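Wona Bedside Cabinet, Grey

Three-drawer bedside cabinet with a flat top and an open recess above the upper drawer. Supplied by Clurico for student rooms, guest rooms and staff accommodation. Delivered assembled, knobs fitted.

The top is a plain matt rectangle with a thin raised lip. Small items such as a bowl, a snack packet or a water bottle can be kept on it without taking up drawer space. The lip limits rolling at the edge but will not retain liquids, and spills should be wiped up the same day.

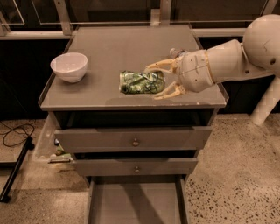

Maximum distributed load on the top is 17 kg. The cabinet is not a seat or a step. On hard floors it should stand level on all four corners – a cabinet that rocks will let the drawers creep open over time. Overall height is 56 cm.

Drawers

The three drawers run one above the other, with a small round metal knob centred on the front of each of the upper two. Any of them can be left part open while another is in use. Do not load all three and extend them together unless the cabinet is fixed to the wall. The fixing kit (2 brackets, screws not included) is ordered separately under the Milledia fittings range.

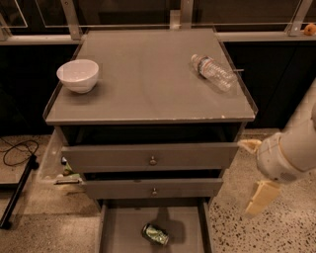

Wona cabinet in grey, lowest drawer fully open, upper two part open.

The drawer interior is finished in grey to match the body. Side walls are thin and should not be used as handles when lifting the drawer out. Empty the drawer before removal and refit it with both sides engaged.

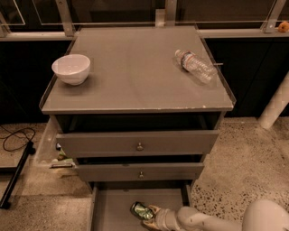

Cleaning is by damp cloth and mild detergent. Abrasive pads will dull the top. Drawers should be cleared between occupants, the bottom one in particular, where items are easily missed from standing height. At full extension its floor is open to view from above, and something as small as a crushed drinks can is plain to see. The front edge of the top takes the most knocks and may show small white chips in use; these do not affect load rating. Touch-up paint is available from Shakya in the matching grey.

Minimum order 2 units. Orders above 2000 units are quoted separately.

Last updated: December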